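Windano Publishes Its Setup and Repair Routine for Hand-Held Grippers, Including the Parts That Went Badly

DROSA, June – Windano today released the full maintenance routine for the Gidimitz hand-held gripper station, the set of paired grippers, marker cubes and backpack units its staff use to record hand work for training robot arms. The routine runs to 19 pages and can be downloaded without signing up for anything.

The company is not claiming a breakthrough. Most of what is in the document is cleaning, tightening and checking, and a fair part of it was written after something failed.

"We were told when we bought into this that the hand-held kit would need almost no looking after," said Paula Mocanu, who runs the station. "I didn't believe it then and I have the repair log now. If a supplier says there is no maintenance, ask them who does it."

The log covers 200 working sessions. In that time staff wrote up 167 faults. Of those, 67 came down to a marker cube that had shifted on its mount, which makes the cube the single most common cause of lost work at the station. The cubes carry the black-and-white patterns the software uses to work out where each gripper is. When one turns a little, the recording still looks fine on screen. The numbers behind it are wrong, and the error may not show up until a robot arm tries to copy the motion and misses.

Windano had first blamed the software, and spent most of one spring on that idea. The routine says so on page four.

The steps below are taken from the published version, shortened.

Before a session

Wipe all cube faces with a dry cloth. Check each cube against the printed template and press on it from two sides. Any movement at all means the gripper stays on the bench. Do not add glue. The early units that were glued could not be lined up again and had to be stripped for parts.

Open and close the jaws by hand and feel for grit. Look at the black tips under a lamp and swap them in pairs, never one at a time. Lint is the usual problem on days when cloth is being handled.

Pick up a soft cloth with one gripper while the other is held open beside it. Cloth shows up a weak jaw sooner than a hard block does, and it takes a few seconds to try. 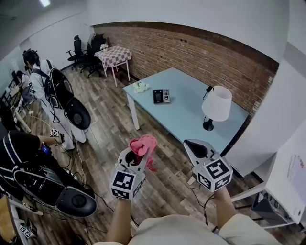
During a session

Keep both grippers in front of the body during the first check. Watch where the cables fall. A cable under a shoe or a chair caster pulls on the connector, and the log has more bent connectors in it than anyone at Windano was happy to print.

Leave the fan vents on the backpack units clear. A unit that is set down should not have its vent against a wall, a coat or another unit. If the fan note changes, stop and let the unit rest before going on.

Any gripper that has been dropped goes back to the first step, even if it seems fine. This rule is the least popular one in the document and Windano has no plans to soften it.

After a session

Unplug at the connector and don't pull on the cable. Coil cables loosely. Write down which gripper was in which hand, as wear on the left and right jaws is not the same and the log is of little use without it.

Repairs

Tips, jaw springs and cables can be changed at the station with a hex key and a small screwdriver. Cube mounts go to the workshop at Aaltonen, which prints replacements and measures them before they are sent back. Windano tried printing its own mounts and stopped. They fit well enough to pass by eye and failed the template check.

What the routine does not settle

Mocanu said she would not read too much into the figures. "It's one station and one log. Some of those faults are us being careless, and I can't tell you which. I would like to see other people's numbers before anyone calls this a standard – ours included."

The document also leaves open how long a set of jaw springs should last. Windano's own records disagree with each other on the point, and both versions are printed.

About Windano

Windano builds and maintains recording stations for robot training, with its main site in Drosa. The Gidimitz station is in daily use there. Corrections to the routine can be sent to the station team, and the company says it will publish those it accepts along with those it turns down.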